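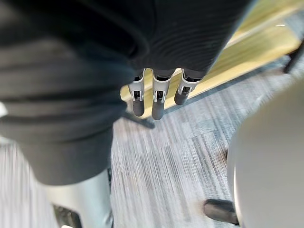 Hirkura humanoid, leased through Galex: where we've got to

Reviewing this as a workplace thing, so if you want torque figures go elsewhere. I look after the day shift at Clurmont (treatment rooms, quiet lounge, indoor slides for every guest who comes through). We took a Hirkura on lease from Galex in November. Job one: the slides. Guests kick them off wherever. Someone picks them up, pairs them, puts them back on the rack. All day. That someone was usually whoever had the worst back.

Set-up

Half a day with the Galex fitter. Quicker than I feared. He wanted the rack in one place for good and cables off the walking route, and I'd say we've managed one of those. Charging is easy. Training screens are not, the menus are three deep and "stow" and "store" are two different things?? Egilsson, who made our racks, had to send a drawing so the shelf height could be put in properly. Ours is the plain light wood one with two shelves. Taller ones I can't speak for.

Clothes. Ours goes about in dark charcoal trousers, and nobody warned me this would be an opinion. Half the team like it, the other half say it's worse than bare legs. One real grumble from me: loose cloth near the hands. Fingers and hems do not mix. If you dress yours, get it fitted and check it before every shift. Should be in the manual, isn't. 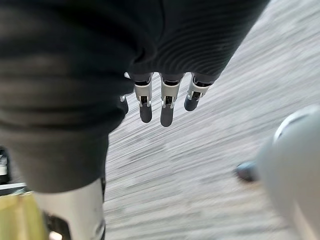 Hands are the good bit. Dark rounded fingertips, grip is gentle, no marks on the footbeds so far. It's slow though. 44 seconds a pair on a good run, and Nuala Hegarty on our team can do it in a few without putting her tea down. Log says 383 pairs put away in the first 47 shifts, which sounds like a lot untill you divide it. We had it switched off for a fair few hours in there, to be fair to it.

What changed for staff

This is what I'd want to read before signing, so, quickly.

Less bending. Definitely. Nuala was doing most of the floor pick-up and her knees are better for it, her words. She now spends the time in the lounge with guests, which she likes, and on restarting the robot, which she doesn't.

More watching. Galex sell it as hands-off. We have someone within sight whenever it moves, our rule, and that's a person who can't be folding towels. I hadn't put that in the rota. Do put it in the rota.

Pay talk. Came up in week one and fair enough. I should have had the meeting before the crate arrived. Hours haven't been cut, I've put that in writing for the team, and I'd tell any other manager to do the same and do it early. People were civil about the machine and a lot less civil about finding out from a delivery note.

Sorting by colour came up too. We've beige, grey and a sort of pinkish grey, and the last two caught it out under the evening lights. Somebody ends up swapping them by hand. 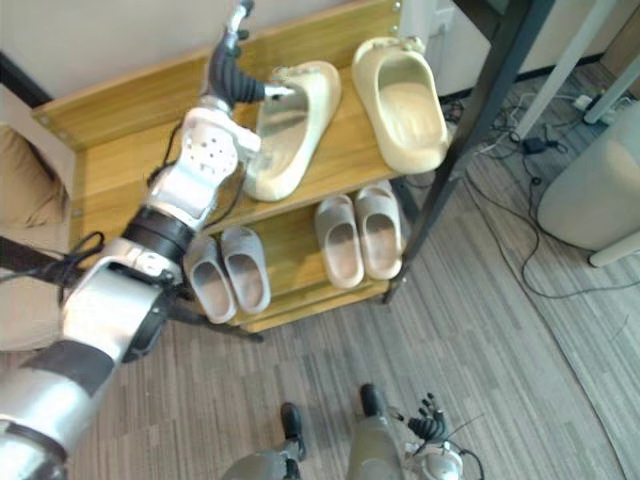
Pairing is fine when the slides start out close together. Spread them across the lounge and it dithers, goes back, looks again. Galex say an update is coming. They also said that in the demo.

Noise: low. A guest asleep in the next room didn't stir. Carpet: no trouble walking on ours, short pile. Fingers collect fluff, wipe them nightly.

Cost

Lease is its own conversation and depends how long you sign for. Budget up to 3000 on top in the first year for the extras (second battery, the extended call-out, spare finger covers). The call-out is worth it. We've used it twice, and both times they picked up before lunch and had it sorted by teatime.

Would I take it again

For slides alone, no. Too slow, too much minding. For slides plus towels plus the lost property run, maybe, and that's what we're trying it on next. The team asked for towels, wich I took as a good sign. They've also asked for a proper off switch by the door instead of the one on the tablet, and I'm with them on that.

Three out of five. Four if the update turns up.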